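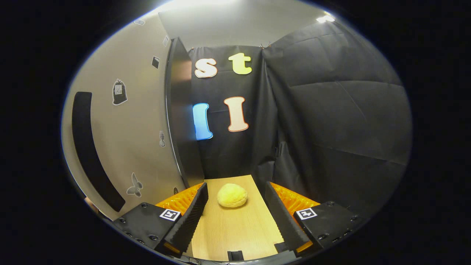 Figure 2. Soft item between the two fingers, orange pads facing inward.

4. Teaching a pick-up task with the hand-held gripper

This section explains how to record a household chore with the Stanura hand-held gripper, so that the arm can try it later. Please read section 3 (Charging and pairing) first. If the gripper is not paired, the recording will be saved without finger position and cannot be used.

4.1 What you can expect today

Many customers ask us if the arm can already do the housework. For some chores the answer is yes, with supervision. Moving soft, light things from a table to a tray is the chore that works best. Wiping a flat surface works when the surface is clear. Folding clothes, loading a dishwasher and opening jars do not work well enough for daily use, and we do not recommend to plan your day around them.

In our own test at the Trornness workshop, the arm was asked to move a soft bun from table to tray 1000 times. It dropped or missed the bun 174 times. Most of the misses came when the bun stood very near to the edge of the table – the arm closes too early there. A person would do the same work almost without a mistake, and faster. Software from November or later gives a better result at the edge, but please check it in your own room before you trust it.

4.2 Before you start

You need:
– the hand-held gripper, charged
– a table with a plain top
– one soft item, for example a round bun or a sponge
– a tray or plate

Clean both square markers, one on each finger, with a dry cloth. The camera reads these black-and-white markers to know how far the fingers are open. Do not cover them with tape and do not write on them.

Check the orange pads. If a pad is loose or torn, replace it before recording (see section 7, Spare parts, order no. 321).

4.3 Recording the chore

1. Put the item on the table, in a place where you can reach it from above and from the side.

2. Hold the gripper by the handle and press the record button one time. Wait for the short tone.

3. Move the open fingers slowly toward the item until it is between the two pads. Keep both markers in view of the camera.

4. Close the fingers only until the item does not slip. A soft item will change its shape, and if you press hard, the arm will learn to press hard also.

5. Lift, move to the tray, and open the fingers completely.

6. Press the record button again to stop.

7. Put the item in a new position and repeat from step 2.

Note: If the two pads do not touch the item at the same time, you can continue. Small errors are useful for the training. Delete the recording only when the item fell or when your other hand came between the fingers.

Note: Letters, posters or stickers on the walls do not disturb the recording. Strong light shining directly into the camera can disturb it.

4.4 Cautions

CAUTION: The fingers can pinch. Keep children and pets away from the table during recording and during the first run of the arm.

CAUTION: Do not use hot food, glass or knives for training. The arm cannot feel temperature, and the pads are not made for sharp things.

CAUTION: Food that was touched by the pads should not be eaten. The pads are not food-safe.

4.5 First run

Load the recordings in the Lallik app and choose "Slow". Stay beside the arm with one hand near the stop button. If it misses the item 2 times one after another, stop the run and record more examples from that part of the table. For a chore that is not in the list of section 9, write to the Palacios service desk before you record – the answer may be that the arm is not ready for it.

Manual revision: June 1, 2026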